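4.2 Where the coat goes

Storage is the least glamorous part of clothing research, and the literature has treated it accordingly. The Praden survey asked at length what people buy and when they throw it away, and gave the years in between a single checkbox. Our 2,727 diary entries from Stoledton and Cludell were collected to fill in those years, one hook and one chair at a time.

The first finding is that the closet is largely ceremonial. Respondents in both towns described it as the place where outerwear lives, then recorded their coats somewhere else. Banisters did well. So did the backs of kitchen chairs, which in Cludell held coats so dependably that two households had stopped thinking of them as seating. Under the Halász scheme these places are coded as "temporary," a term we kept for comparability, although the median temporary stay lasted around 20 days.

Beds form a category of their own. A coat put on a bed has to be moved by bedtime, which ought to make the bed a poor storage surface. Diarists used it anyway, mostly for what we coded as "sorting": laying a garment out in order to decide about it. Deciding was rare. The usual entry has the coat going from the bed to a chair in the evening and back again the next morning, a commute some garments kept up well into March.

Padded jackets were the worst offenders. They resist folding, slide off hangers, and take up a good deal of room whatever is done with them (Figure 2).
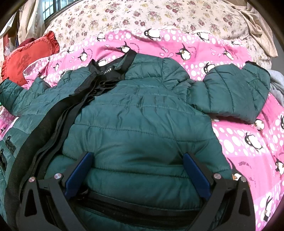 Figure 2. Quilted puffer jacket spread out on a bedsheet.

Respondents blamed the jacket in these cases and the lack of space in nearly all others. Stoledton homes with a spare room reported the same trouble as those without one, except that the coats were farther away. We return to the spare room in Section 5, where it fares no better.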